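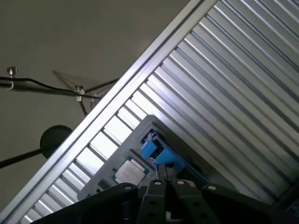 Gripper up against the lower edge of the board, just below the blue latch.

A few posts on whether machines can do shop-floor chores yet. I work at Trirncombe, we refurbish old electronics, and people ask me this every week. Short answer: some of them, slowly.

The chore here is board handling. Pick one up, set it down straight, work the latch, move on. A new hire gets the hang of it before lunch on day one. The arm has been at it since December and I would call it a decent beginner.

First, the numbers. On Tuesday we gave it 214 tries at picking up and placing a board. 201 went fine. That sounds great until you remember that the other 13 each needed a person to walk over, look at what happened and reset things. If you have to stay within earshot, you have not really left the job.

Latches are harder than picking. Fingers give a little, and you feel the moment the plastic starts to move. The arm pushes where it was told to push. If the board is sitting a hair crooked, it pushes on the wrong spot – and it will keep pushing until the force limit stops it.

Shiny metal is a problem too. Bare aluminum throws highlights all over the place, and the edge the software wants to find can get lost in them. We changed the lamps 2 times this winter. The second change helped more than any software update did.

Cables are still a person's job here. I would not hand that one over this year. A cable never lies the same way twice, and pulling on the wrong one costs you an afternoon.

Marwan Karam on the evening shift asked if it could sweep up instead, which is what everybody wants. We tried a floor machine from Dostine. It does the open aisles fine. It will not go under the benches, and under the benches is where the screws are.

Same story at home, by the way. I have a vacuum that runs at 8 in the morning and I like it. I still pick up the socks first. Folding laundry, emptying the dishwasher, wiping a counter with things on it – I have seen demos of all of these and I own a machine for none of them.

What I tell people who run small shops: write down the one chore that is the same every time, with the same part in the same spot. Try that one. If you have to add "except when" to the description, wait a year.

Someone asked about cost. I can't share ours. But count the hours spent on fixtures and lighting, too. We spent more time on those than on the arm.

Next up is the Kermani job, which has smaller boards and a different latch. I will post the numbers when we have a full day of them, good or bad.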